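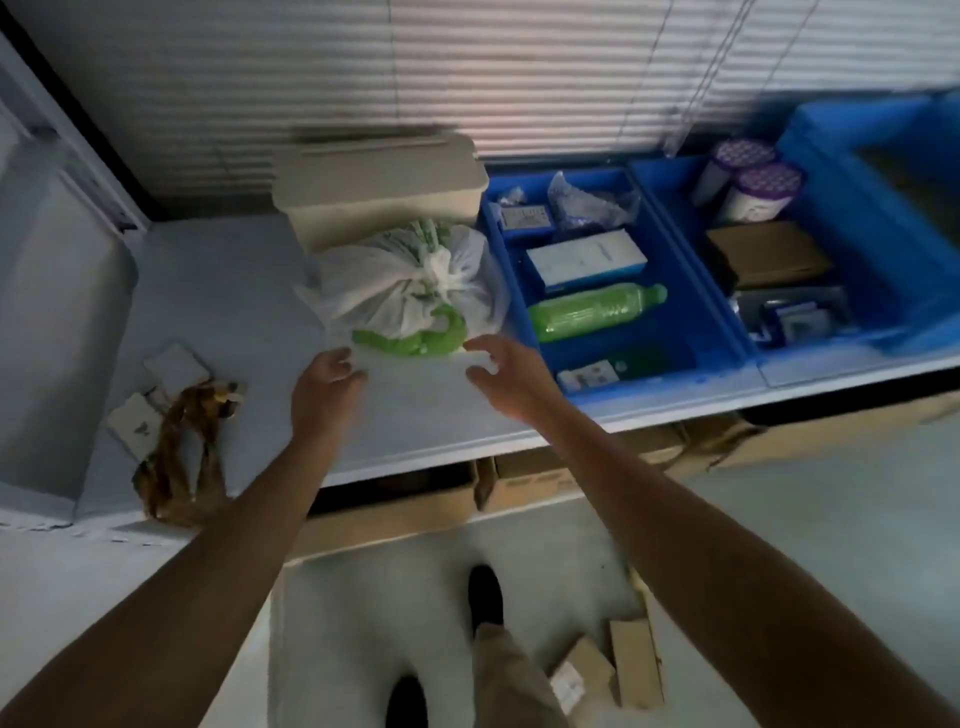 Figure 3. Knotted carrier on a windowsill-height shelf, with compartmented storage bins to the right.

3.2 Mixed storage on open shelving

The second group of surfaces considered in the survey is open shelving used for household goods that have no fixed place. We treat it separately from kitchen cupboards and wardrobes, as the contents change more often and are rarely put away by type. Of the 1,059 surfaces logged, 280 fell into this group. Each was coded by two people, Catacutan and Crabtree, working from the same sheet and without sight of each other's entries.

Three kinds of holding were recorded: loose items lying directly on the shelf, items inside a soft container such as a bag, and items inside a rigid container such as a bin or box. Figure 3 contains all three on a single level. The white plastic bag is knotted at the top, and its bright green contents can be made out through the plastic, although not well enough to be named. Under our rules a bag of this sort is coded as closed but partly legible. The cream-coloured box behind it, which has a flat lid, is coded as closed and not legible.

Rigid bins with divisions proved harder to code. In the Jokmont households each compartment had at first been entered as a separate container, whereas in the Clotmont households the whole bin was entered once. The Jokmont rule was later applied throughout. It gives a better account of cases such as the blue bins in Figure 3, where one compartment holds small packets, a carton and a green bottle lying on its side, and the next holds two upright canisters with patterned lids behind flatter packages. A single entry would have hidden the difference between the two - the canisters share a shape and a position, while the contents of the neighbouring compartment have little in common.

Orientation was noted for bottles, jars and canisters only. A bottle on its side was not taken as a sign of disorder in itself. Several residents told us that they laid bottles flat on purpose where the space above was limited, and the coding sheet has no column for intent.

Items at the front edge of a shelf were given their own code. These were mostly flat things (cards, envelopes, receipts) or flexible things (straps, leads, string). Flexible items were entered as overhanging when any part passed below the shelf surface, as the brown strap or cord does on the left of Figure 3. Overhanging items were the main source of disagreement between coders, chiefly over whether a tangle should be entered as one item or several. We settled on one.

Lower levels were coded on separate sheets. Cardboard boxes kept beneath a shelf were recorded as present, but their contents were not examined unless the resident offered to open them. Some 70 households did so. The labels used in the Ambrosio scheme for stored cardboard (flat, nested, filled) were kept for those cases, and a fourth label, unknown, was added for the rest.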